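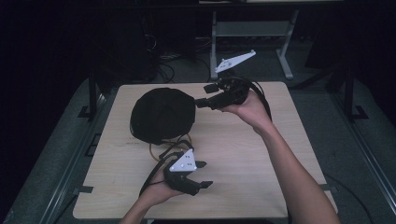 Issue 7

Progress report on the Lukar collection work
2022-01-01, project office, Rendine
Reading time: 4 minutes

Search reports Enter keyword Go

This report covers the second period of the Lukar work, which the Leka fund supports. It follows the order of the work plan, so that it can be compared with the previous issue.

1. State of the collection

In the plan we promised 300 accepted examples of soft objects by the end of the period. We have reached this number. An accepted example is one complete handling of an object with both grippers, from the first approach until the object is released, with the recordings of both hands readable over the full length. When one hand is missing from the recording, even for a short moment, we don't accept the example.

The first objects were cloths and small towels, because they are flat and forgive many mistakes. After them we moved to caps. A cap is more difficult for us. It has a stiff part and a soft part, and when it lies on the table it can take many shapes. The operators must decide each time where to pinch, and we would like the system to learn this decision too. For this reason we don't give a fixed starting point on the cap any more. In the previous period we did, and the examples became too similar to each other.

2. The work place

All collection is now done at one small square table on a metal cart. The operator holds one gripper in each hand. The marker plates with the dots are used to know the position of the tools, and they must stay clean and flat. We replaced 2 plates in this period which had become bent at the corner.

The cables remain our weak point. They go over the hand and the operators feel their weight after a long session. Sometimes a cable also pulls the tool a little to one side, and this small pull is then part of the example. We asked Kasten, who supply our tools, for a lighter cable. They have answered that they can send a first set in February. Until then we have limited each session to 40 minutes, with a pause before the next one. The operators report that this is comfortable.

3. Quality of the examples

We reviewed the examples of the cap task one by one. The most frequent fault was a grip that was too shallow. The pads closed on the surface of the fabric and took very little of it, so the cap slipped when the second hand started to pull. The instruction to operators now says to press down slightly before closing, and to wait until the fold is standing between the pads. One hand should hold the crown before the other hand touches the cap. With this rule we rejected fewer examples than before.

A second fault concerns dark objects. A black cap held by black pads gives little contrast, and the border between the two is hard to find in the pictures from the gripper camera. We discussed whether to use only lighter caps. We decided to keep the black ones, as the system will also meet such objects later, but to record them with more light from the side. The stitching and the eyelets help as well, when they are in view.

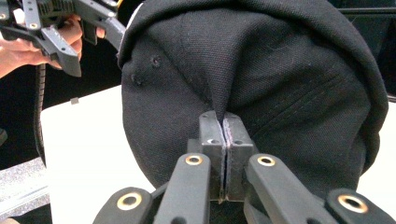 4. Plan for the next period

The next group of objects will be gloves and socks, in single pieces first and then in pairs. We will keep a part of the time for caps, in particular for turning a cap from one side to the other, where we have still too few good examples.

When the lighter cables arrive, we will repeat a small number of old examples with them. We want to see if the movement of the hand changes. If the difference is large, the older examples will be marked separately and you will be informed in the next issue.

5. Costs and requests

The costs stayed within the budget of the period. The plates and the extra lamp were paid from the line for small material. We ask for your agreement to move the unused travel money to operator hours. The form for this change is attached to the financial part, which is sent separately.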